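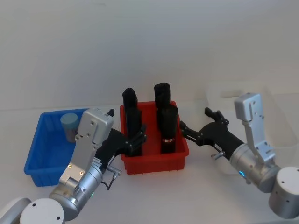

Brirklow, March

Two arms sharing one bin: how do you stop them blocking each other?

Posted by shedlight_robotics

Hi all! I've been building a two-arm sorting bench in our shared workshop and I'm having the best time with it, but I've hit a planning problem that's beyond me. Both arms run off a single Kongate controller board and reach in from either side of the table. The job is to move cylinders and cups between bins, with either arm allowed to use the red bin in the centre. One arm at a time is lovely. Let both go and they slow to a crawl over the red bin, or the planner gives up and throws a timeout (default 2 seconds, I haven't touched it).

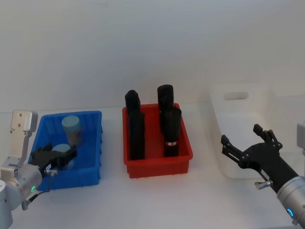 Left arm at the blue bin, right arm open in front of the white one, four black cylinders standing in the red.

I've logged 181 runs with both arms enabled and 16 of them ended in a timeout. The rest finished but some were painfully slow. What I've tried so far: dropping the top speed, swapping which arm goes first, and moving the white bin further over (no change at all). I'm on the stock Wevell planner with its stock collision shapes. 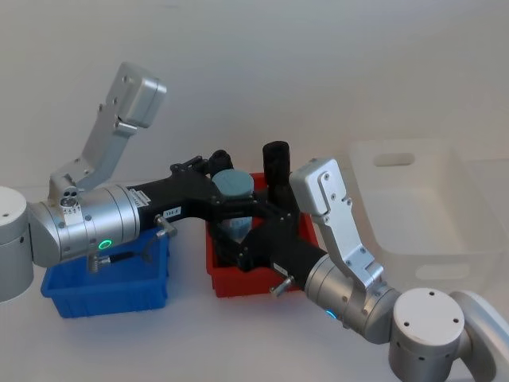 The planner seems happiest when it has a clear winner, so I'm wondering if I should just hard-code a priority and let the other arm wait. What puts me off is handovers, and I'd love to keep those. With both grippers in together over the red bin like that, and a cup and a black cylinder standing under them, there's hardly any room left for the planner to find a path. The left arm is the one with the 133-5 label on its black section, if anyone wants to match it to my config names, and the right one is just "right" in there. Would really appreciate any ideas!

3 answers

gantrygoose

What a great project! Treat the red bin as a shared zone with a lock on it. An arm asks for the zone before it crosses the rim, and gives it back once its gripper is above the tallest cylinder and heading home. The other arm can go on working over its own bin in the meantime. For handovers, make a separate routine where one script holds the lock for both arms and moves them together. It's maybe an afternoon's work and you'll be chuffed with how much smoother it looks.

Also check your collision shapes. The stock Wevell ones are big fat boxes around the whole gripper, fingers included, so two grippers near each other count as touching long before they really are. I swapped mine for capsules, one per finger, and went from a timeout most evenings to none in 109 runs.

plywood_pete_no_relation

Turn the speed down.

shedlight_robotics

Already slow as treacle, sorry! But thanks gantrygoose, I put the lock in after tea and it's so much better to watch. Capsules are next. I've got the Fuchs gripper drawings saved so I can measure off those.
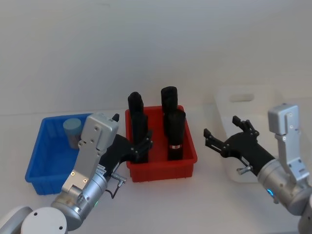 Should the waiting arm hold its position or go back to its home pose?

Hold position if it's outside the shared zone, and go home only if the wait runs past your timeout. Going home every time adds a lot of travel, and then you've got another path to plan on the way back in.

mallee_mechatronics

Agree with the lock. One thing to add: release it in your error handler as well as at the end of the move. I left that out, the left arm faulted partway through a pick, and the right arm sat waiting for the zone until I came back from the kitchen. On the Kongate boards there's a fault callback that suits this nicely. And put the lock state in your log next to the arm name, so you can see which one was holding it when things went quiet.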